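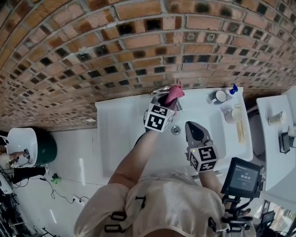
The Kinsella washroom cleaning set covers 278 recordings of basin care at the Stirkmont guesthouse, made in July. Each recording follows one fixture at a time. Faucets are wiped with a cloth, as with the pink one held to the chrome tap, and items on the ledge, such as the white mug, are listed in `items.csv`.

## Contents

- `basins/`: 278 recordings
- `items.csv`: 810 rows

Maintained by Clodagh Tierney, Fernura.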